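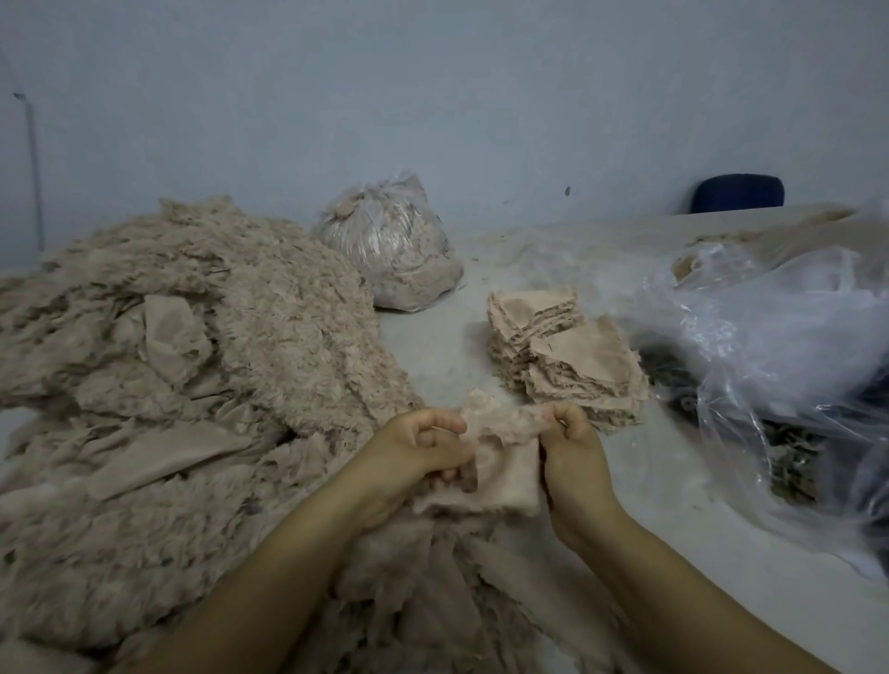 # Unit 4: Sorting and Squaring Shaggy Scrap

Ridport Evening Workshops, Soft Materials course
Handout for the session of July 6, 2021

Bring Unit 3 with you. We will use the seam samples from that unit in the second hour.

## What we mean by scrap

Scrap is whatever is left after the main pieces have been cut. With shaggy goods you get long strips from the edges, odd corners from between pattern pieces, and small torn bits that are mostly fiber. It comes out of the sack as one big tangle, because the pile on one piece catches in the pile on the next.

In this course "pile" means the fluffy side and "backing" means the smooth side. We use the same two words for woven, knitted and skin backings. Where the backing makes a difference to the work, the notes say so.

## Setting up the table

- Work on a clean, light-colored table. Dark specks are easier to find on it.
- Put the unsorted heap on the side of your weaker hand.
- Keep the middle of the table for the stack of cut pieces.
- Leave enough bare table in front of you to lay one piece flat.
- Loose fiber and pieces too small to use go in a clear bag at the back. Twist the top shut when you aren't filling it.

Wear a dust mask if the fiber bothers you, and tie back long hair. Turn off any fan that points at the table.

## Pulling a piece from the heap

Look for a patch of backing. It is the easiest thing to find in a tangle, and it tells you where a piece really starts. Take hold of the backing near an edge, put your other hand flat on the heap, and lift slowly. If other pieces come up with it, put it down and part the fibers with your fingers before you lift again.

Don't shake a piece to free it. Shaking fills the room with fluff and packs the rest of the heap tighter.

Once the piece is free, do these checks in order:

1. Hold it by two opposite corners and pull gently. The backing should give a little and go back. If it tears or stays stretched, put the piece with the rejects.
2. Turn it backing side up and look for holes, thin spots and old stitch lines.
3. Turn it pile side up and run your fingers through the tufts. Pick out specks and anything hard.
4. Lay it flat and find the direction of the pile. Stroke it both ways. It lies down smoothly one way and stands up the other.

A torn edge is not a reason to reject a piece. The edge gets trimmed anyway. What counts is how much sound backing is left once the ragged part is gone.

## Three grades

**Grade A.** Sound backing, big enough for the course template with a margin on every side.

**Grade B.** Sound backing, but too small or too narrow for the template. Triangles and strips go here. They are used for patching and for binding, so keep the corners on.

**Grade C.** Weak backing, or more fiber than backing. Into the bag for stuffing.

If you can't decide between A and B, lay the template on it. If you can't decide between B and C, pull the corners again, a bit harder this time.
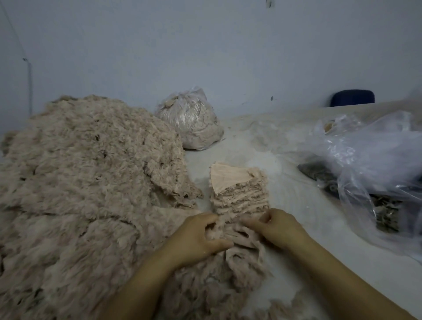
Teasing out matted tufts is slow work and most people rush it the first time. Spread your fingers and start at the tips of the fibers, then move down toward the backing a little at a time. Keep one hand close to the base of the tuft to take the strain. A knot that won't open can be cut out from the pile side with the tips of the scissors – just the knot, and nothing near the backing.

Curly pile will not comb straight and should not. Stop when the locks move freely.

## Cutting

Always cut from the backing side. Mark around the template with chalk or a soft pen, with the arrow pointing the way the pile lies. Then cut through the backing only.

- With a blade: use light strokes and lift the piece off the table as you go, so the pile hangs free underneath.
- With scissors: slide the lower point along under the backing, between the fibers. Take short snips.

Pull the two sides apart when the cut is finished. The fibers should separate and stay whole. If you find a lot of short, chopped fiber along the edge, you cut too deep.

Skin backings stretch if you lean on them and can't be pressed with a hot iron. Knitted backings curl at the edge and should be stacked soon after cutting. Woven backings fray, so leave a wider margin.

## Stacking

Stack all the pieces with the pile running the same way. Line up two edges only, the back and one side, and let the others fall where they fall. Grade B pieces can sit on top of the stack until you start a separate one. Don't put weight on it overnight.

## Worked figures

The Dorkine lap rug, which we sew in August, takes 36 squares, laid out six by six. Work out your yield like this:

- Weigh the unsorted scrap: 3,467 g
- Weigh the Grade A pieces after trimming: 1,743 g
- Divide the second by the first and multiply by 100

That gives a yield of just over 50 percent. Trimmings go on the scale with Grade C, otherwise the totals won't add up. Small losses from fiber on clothes and on the floor are normal and need no correction.

Write your yield on the Jostero sheet at the back of your folder, with the type of backing beside it.

## Before the next session

- Sort and trim at least 16 Grade A squares.
- Keep a sample each of Grades B and C in a paper envelope, labeled with the grade and your reason for it.
- Read the pages on hand-joining pile edges in Unit 5. Skip the machine section for now.
- Wipe down the table with a damp cloth, then sweep. A dry cloth just moves the fluff along.

Blades go back in the tin by the door – with the caps on.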